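Home | Syllabus | Handouts | Lab hours | Contact

Service Robotics — Handout 7
Reviewing a leased household robot: the Pretora laundry package

Print this page | E-mail this page

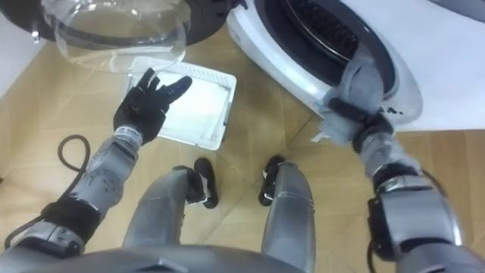 The Pretora is a two-legged household robot leased by Nutevby, and the laundry package is an add-on sold with it. This handout goes through the package the way a buyer should, starting with the offer and ending with the questions the brochure leaves open. Laundry is a good test because the two hands rarely need the same grip. In the loading position the right hand holds a crumpled gray cloth over the front rim of the drum, with part of it hanging down outside the door opening, and the left hand is open above a white tray on the floor. A closed fist is enough for the cloth. The tray has a raised rim, so a hand that wants to lift it has to get fingers around or under that rim, and a grip that suits fabric will not do.

1. What is on offer

Nutevby leases the robot by the month and prices the laundry package separately:

Base lease, 600 a month
Laundry package, 20 a month
Setup visit, 500, paid once

The minimum term is one year. Work out the first-year cost before class and bring the figure with you. Do it once with the setup visit included and once with it left out, as the brochure does on its front page.

The package covers loading, unloading and moving items to a tray or basket. It does not cover ironing or stain treatment. Folding is listed as "planned." Treat a planned feature as absent when you score an offer.

2. Terms you will need

Reach: the farthest point at which the hand can still do useful work. The brochure gives this with the arm straight, but a straight arm has little room left to adjust.

Cycle: one item picked up, moved and let go. The supplier counts a dropped item as a finished cycle if the robot picks it up again without help. We do not.

Intervention: any time a person touches the robot, the machine or the laundry during a run.

Approach: the path the hand takes in the last short stretch before contact.

3. Front loaders and the low opening

A front-loading washer is a harder case than a top loader. The opening sits low, and the door swings out into the space where the robot would like to put its arm. Door glass is often clear, which is a known trouble for depth sensing. The sensor may report the floor behind the glass and miss the glass itself. Marciniak's lab guide (on reserve) treats this in chapter 4. Read the part on transparent objects and skip the math if you are short of time.

The second problem is the gasket. Cloth that lies across the rim when the door closes can be caught in the seal. A reviewer should check three points:

Does the robot look at the rim before closing the door?
Does it push hanging fabric in, or pull it out and start over?
If it cannot clear the rim, does it stop and report?

The manual answers the first and third. It says nothing on the second, and we have written to ask.

4. Reading the test figures

Nutevby reports 1,163 cycles in its own trials. The figure appears in the brochure without the number of interventions beside it, so it can't be used to compare the Pretora with anything else. The mix of items is also missing. Socks and bath towels are different jobs, and a trial made up mostly of hand towels will look good.

The Hurna, a wheeled robot we covered in Handout 5, comes with a shorter report but lists every intervention and the reason for it. Put the two reports side by side and mark which columns match. There are fewer than you might expect.

5. Assignment

Write a one-page review of the laundry package for a household with a front loader in a narrow room. State the first-year cost, one task you would accept the robot for and one you would not. Give the evidence for each. If the evidence comes from the supplier, say so.

Hand it in on paper at the start of the next lab. Late work goes in the box by the door — not by e-mail.

Previous handout | Next handout | Back to top

Share (3) | Comments (0)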